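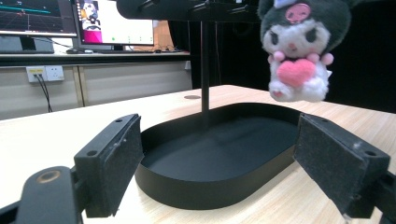 Plateau ovale noir, table en bois clair.

1/ Bon, vente du soir chez Hosley, mardi. Je remets mes notes dans l'ordre, j'ai griffonné au dos du catalogue et je me relis mal.

2/ Section estampes et dessins : salle molle. Première heure très calme, beaucoup de lots partis sous l'estimation basse. Les téléphones, rien ou presque.

3/ Et puis le lot 529. Petit paysage au lavis, anonyme, école du Nord. Estimé 1000-2000 euros. Deux enchérisseurs en salle qui se lachent pas. Marteau à presque 20 fois l'estimation basse. Murmures.

4/ L'acheteur, pas de nom évidemment. Sigrun Lundgren tenait le marteau, très sobre, pas un mot de trop. Elle a laissé respirer entre chaque enchère, j'aime bien.

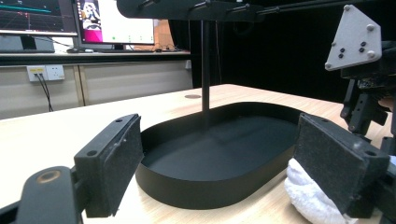 Ebbe Løken me répond que le lavis était déjà passé chez Teron il y a quelques années, invendu, avec une autre attribution. Si quelqu'un a le vieux catalogue, je prends !!

5/ Du coup question de provenance. La notice dit « collection particulière, Pondville », point. Maigre. J'ai demandé à la maison, j'attends.

6/ Frais acheteur en hausse cette saison au passage. Annoncé en tout petit dans les conditions de vente, page de fin. Les marchands râlaient au vestiaire, surtout ceux qui achetent pour revendre vite.

7/ Côté argenterie, meilleur. Une paire de flambeaux au-dessus de l'estimation haute, la verseuse retirée avant la vente (pourquoi ? aucune annonce en salle).
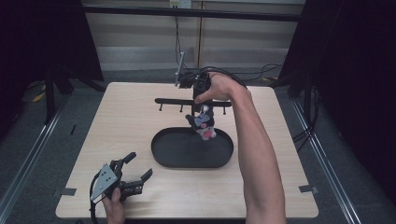 8/ À suivre en octobre

Les tableaux, même maison, même salle. Fonds Arai annoncé, catalogue pas encore en ligne. J'y serai, plutôt au fond près de la porte.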